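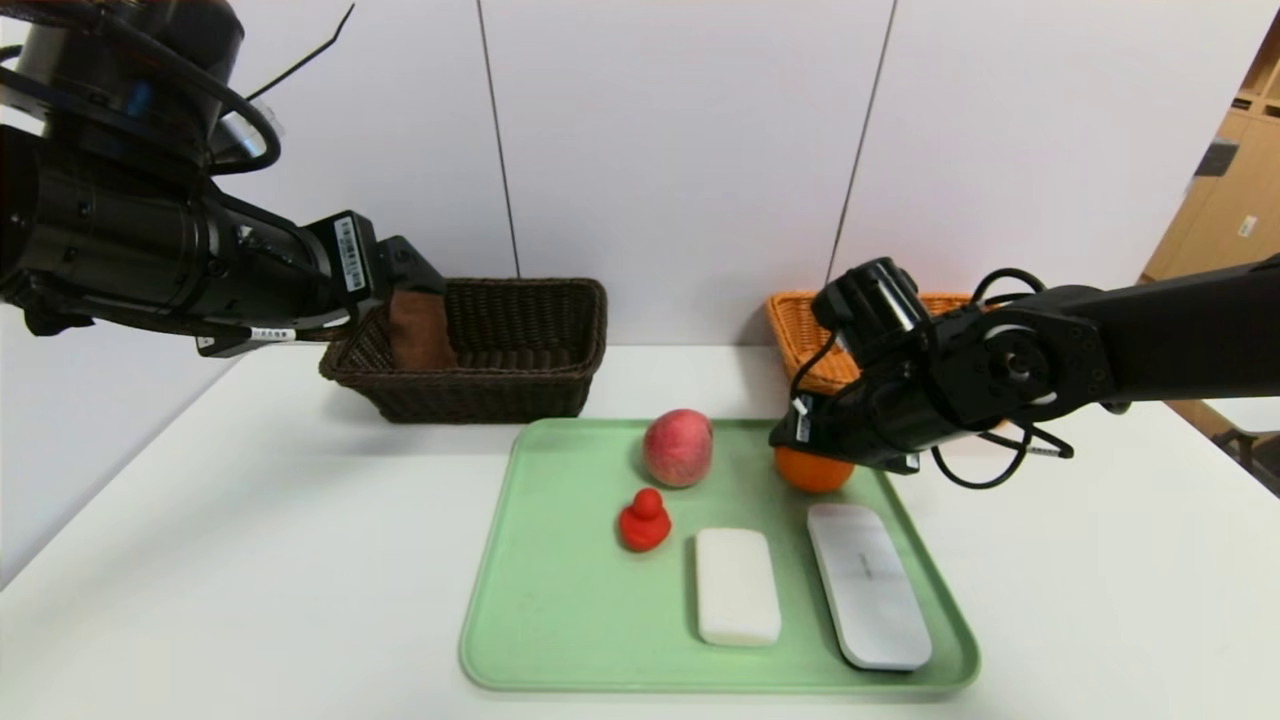

A peach, a rubber duck, soap, a remote control and an orange on a green tray.

What Is a Novel?

A novel is a long story that a writer made up. It is written in ordinary sentences and is usually long enough to fill a whole book. The people in a novel are called characters. What happens to them is called the plot. The place and time where it all happens is called the setting.

Some novels have settings you could find on a map. Others have settings the writer invented. In The Lamp at Zwane, by Mbali Moodley, the whole story takes place in a harbor town called Zwane. You can't visit it, but by the end of the book you know where the bakery is and which street floods.

How long is a novel?

There is no exact rule. A short story can be read in one sitting. A novel takes most people several days. Novels for children are often shorter than novels for adults, and many are split into chapters. The Lamp at Zwane has 18 chapters. A chapter is a good place to stop for the night, although some writers end a chapter at an exciting moment so that you'll want to keep going.

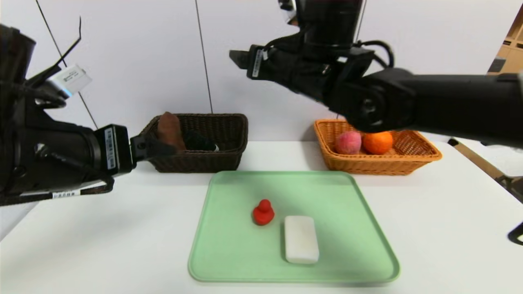
Some stories are too big for one book. When the same characters appear in book after book, the books are called a series. The Jirkero books by Lempi Ojala are a series of five. You should read them in order, as the second book gives away the ending of the first.

Who is telling the story?

The voice that tells a story is called the narrator. The narrator is not always the same person as the writer. Look at these 2 sentences:

I hid the letter under my bed.
Dineo hid the letter under her bed.

The first sentence is in the first person. The narrator is a character in the story and says "I." The second sentence is in the third person. The narrator is outside the story and says "she," "he" or "they."

A first person narrator can only tell you what he or she knows. Sometimes the narrator is wrong, or is lying. This is called an unreliable narrator. In Yoshinori Honda's book Teltska, a boy says his brother stole a boat. Much later you find out who really took it.
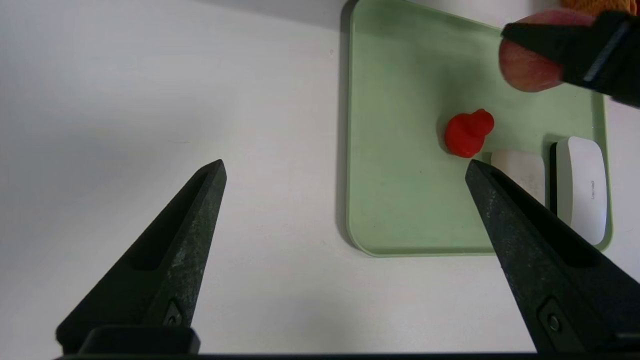 Two dark gripper fingers over a white table, with a green tray nearby.

How does a novel get made?

The writer starts with a draft, which is a first try. Most writers make more than one draft. They take out parts that are slow and fix parts that don't make sense. Then an editor reads it and suggests more changes. After that the book is checked for spelling mistakes, printed and sent to stores and libraries.

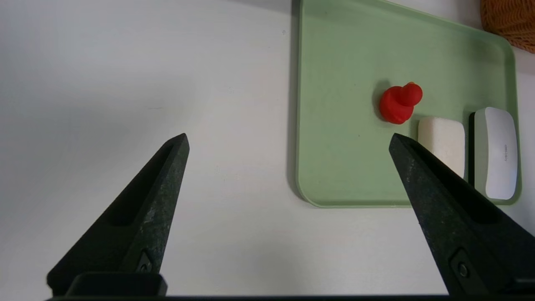 Gripper fingers pointing toward each other above a plain white tabletop.

Words to know

Character: a person or animal in a story
Draft: an early version of a piece of writing
Editor: a person who helps a writer improve a book
Narrator: the voice that tells the story
Plot: what happens in a story
Series: a set of books that belong together
Setting: where and when a story happens

Written by Eirini Tsolakis
Last updated January 4, 2022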